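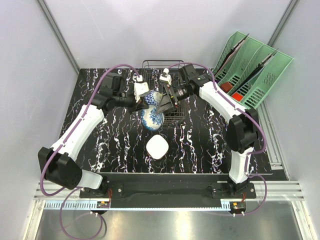
文・担当:グラサ・モタ(Graça Mota)
食品学基礎 講義ノート 第2回「食用油を読む」
教室配布用。8月の補講でも同じものを使います。

1 今日の範囲

前回は炭水化物で、教室の半分が昼食のパンを後ろめたそうに見ていました。今回は油です。扱うのは菜種油、オリーブ油、米油、バターの四つ。「体にいい油はどれですか」という質問には最後まで答えません。答えが聞きたい人は、動画サイトに自信満々の方が大勢いらっしゃいます。

2 脂肪酸のおさらい

油脂の大部分はトリグリセリドです。グリセリン一つに脂肪酸が三本ぶら下がっている、と覚えてください。試験でこの「三本」を「三種類」と書く人が毎年います。三本とも同じ脂肪酸でもかまいません。

脂肪酸は二重結合の数で分けます。

飽和脂肪酸:二重結合なし。分子がまっすぐで並びやすく、室温で固まりやすい。バター、ラード、ココナッツ油に多い。
一価不飽和脂肪酸:二重結合が一つ。代表はオレイン酸。オリーブ油、菜種油に多い。
多価不飽和脂肪酸:二重結合が二つ以上。リノール酸(n-6系)、α-リノレン酸(n-3系)など。酸化されやすい。

n-6、n-3という番号は、メチル基側の端から数えて最初の二重結合が何番目の炭素にあるかを示します。カルボキシ基側から数えると違う数字になり、採点者が悲しみます。

ヒトはリノール酸とα-リノレン酸を体内で合成できません。だから必須脂肪酸と呼びます。「必須」は「たくさん摂れ」という意味ではないので、瓶から直接飲む必要はありません。

3 エネルギーの話

脂質は1グラムあたり9キロカロリー。これは油の銘柄にも、瓶の形にも、値段にも左右されません。

例題。ティアゴ・ベッテンコート君(以下T君)の一日の食事記録は、油を除いて2,394キロカロリーでした。T君は「良い油はカロリーに入らないと聞いた」として、サラダにかけたオリーブ油10グラムを記録していません。加えると90キロカロリー増え、合計2,484キロカロリーです。本人の了承を得て載せています。了承のときの顔はやや不服そうでした。

4 発煙点という数字の扱い

発煙点は、油を加熱したとき煙が連続して見え始める温度です。同じ種類の油でも、遊離脂肪酸や不純物の量で変わります。精製した油は高め、未精製の油は低めになる傾向があります。

前年度の実習では、エルデル・ヴィレラ班が手持ちの未精製油で204℃という値を出しました。同じ瓶を使ったセルジオ・セラーノ班の値はもっと低く、両班は廊下でしばらく口をききませんでした。鍋の大きさも照明も、煙を見つけた人の視力も違うのですから、一致するほうが不思議です。レポートには温度だけでなく、油の量、容器、加熱の速さを必ず書くこと。

発煙点が高い油ほど加熱中に劣化しにくい、とも言い切れません。酸化のされやすさには、脂肪酸の組成や、トコフェロールなど抗酸化成分の量がかかわります。発煙点だけで揚げ油を選ぶのは、背の高さで料理人を雇うようなものです。

5 ラベルの読み方

演習では架空ではない悩みを扱います。売り場で棚の前に立ち、何も買えずに帰ってくるという悩みです。見る順番を決めておくと少し早く帰れます。

まず名称と原材料名。表に大きく「オリーブ」とあっても、裏を見ると別の油が先に書かれていることがあります。原材料は重量の多い順です。
次に栄養成分表示の単位。100グラムあたりか、大さじ一杯あたりか。大さじ一杯の油は12グラムほどで、二つの瓶を違う単位のまま比べると、どちらかが突然たいへん健康的に見えます。
それから賞味期限と容器。期限は未開封での話です。光と空気と熱が酸化を進めるので、コンロの横に置いた透明な瓶は、眺めはよくても保存場所としては落第です。

「コレステロールゼロ」の表示について。植物油のコレステロールはもともとごくわずかです。嘘ではありませんが、「この水は脂肪ゼロ」と書いてあるのと気分は近いものがあります。

6 「良い油・悪い油」という枠について

ブレディン・ギティンズ先生の回で詳しくやるので、ここでは入口だけ。飽和脂肪酸の一部を不飽和脂肪酸に置き換えると、血中LDLコレステロールが下がることは多くの研究で示されています。大事なのは「置き換える」という語です。いつもの食事に上から油を足した場合の話ではありません。何を減らして何を増やしたのかを書いていない記事は、半分しか書いていない記事として読んでください。

もう一つ。人は油だけを食べません。オリーブ油の多い食事には、たいてい野菜や豆や魚がついてきます。揚げ油の多い食事には、たいてい揚げ物がついてきます。

7 次回までの課題

(1)自宅か下宿にある油を一本選び、原材料名、栄養成分表示の単位、保存場所を書き写す。油が一本もない人はバターでも可。何もない人は隣人に礼儀正しく頼むこと。
(2)その油を使った料理を一品選び、油に由来するエネルギーを計算する。鍋に残った分をどう扱ったかも書く。
(3)油についてのネット記事を一つ読み、「置き換え」の相手が書かれているかどうかを確かめる。

提出はA4で一枚。油じみのある答案も受け取りますが、何の油かは欄外に明記してください。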